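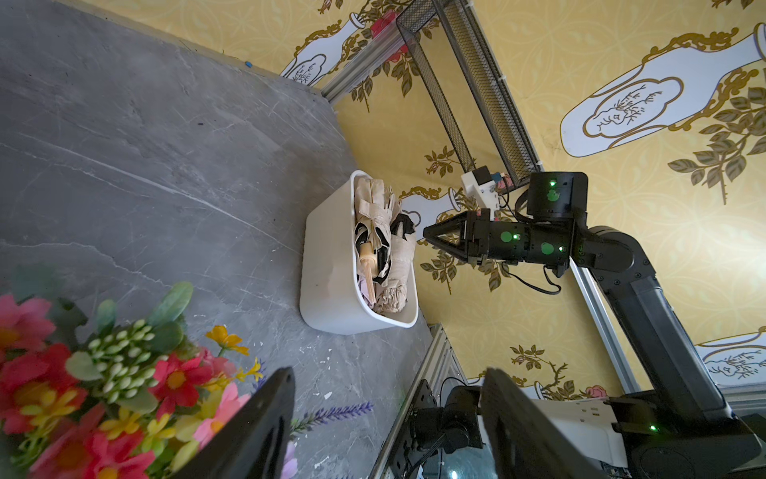

Three Jaws, One Basket
By the magazine's workshop desk
October

Most grippers are sold on how hard they squeeze. For home use that number tells a buyer very little. Clothes and other folded things weigh almost nothing, change shape when touched, and hide their edges, and a jaw that handles a metal block all day can miss a shirt sleeve nine times in a row. We spent part of the fall comparing finger sets for light two-arm rigs, and we kept the loads ordinary. A white plastic basket of folded fabric in beige, tan and black, with a light wooden umbrella handle among it, is a harder job than it sounds. The handle is stiff and the cloth is not, and both have to be dealt with by the same pair of tapered fingers.

We tried 3 finger sets. The Kalon is a plain wedge with a narrow tip. The Dikness is wider and has a soft pad along the inside. The Shehata has a hinge halfway down, so the fingers curl around whatever they meet. All of them were run by the same operator, with the same arm settings, for 50 picks each. A pick counted if the item cleared the rim of the basket and stayed in the jaw until it was set down.

The Kalon did best on cloth, dropping or missing 9 of its picks. The narrow tip gets down between two layers, and a small fold is enough to lift most garments. The Dikness missed 11. Its pad holds well once it has something, but the wider finger tends to push the pile away before it closes. The Shehata did well on stiff items and poorly on thin ones, and its hinge needed tightening twice.

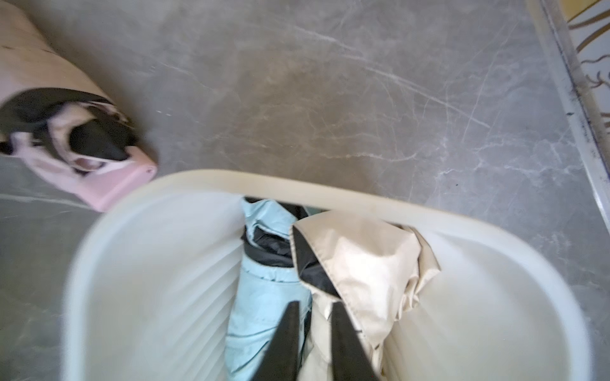
Plillo, which builds teaching arms for small labs, read our numbers before we went to print and replied that the fingers were only part of the story. In its view the closing speed matters more, and any of the sets would gain several picks if the last half inch of travel were slowed down. We went back and ran the Dikness again at a lower speed. It missed fewer, though each pick took longer.

The wrist camera is the other thing to look at before buying. Mounted close, it shows the fingertips and the cloth between them, which helps in the last few inches. It also loses the rest of the room. Operators who relied on it alone bumped the rim more often than those who had a second view from the side. We would pay for the second camera before paying for better fingers.

Long items need a plan of their own. An umbrella picked up near one end will swing, and a loosely bundled one can open a little as it is lifted. Gripping near the middle worked best with all of the sets. 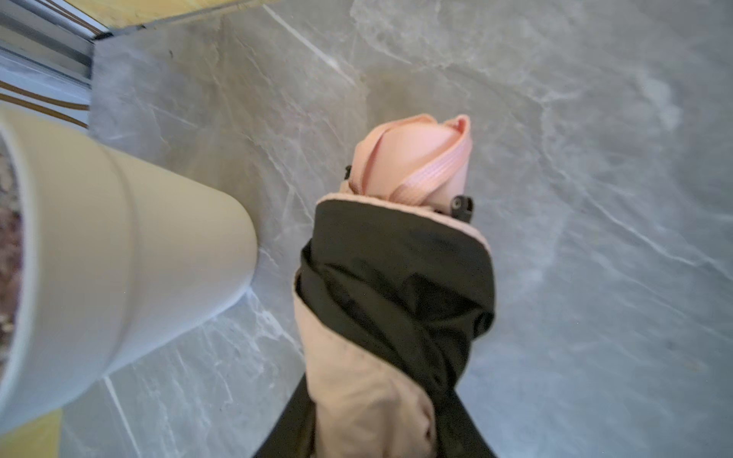 A loosely bundled umbrella on the floor tiles, its pink strap wrapped around the folds.

Prices for the finger sets are close enough that they should not decide the matter. For laundry and other soft goods, we would start with the Kalon and keep the Shehata for handles and bottles. The Dikness makes sense where the work is slow and the items are thick, such as towels. Spare tips for the Kalon come in pairs and fit with a single screw on each side.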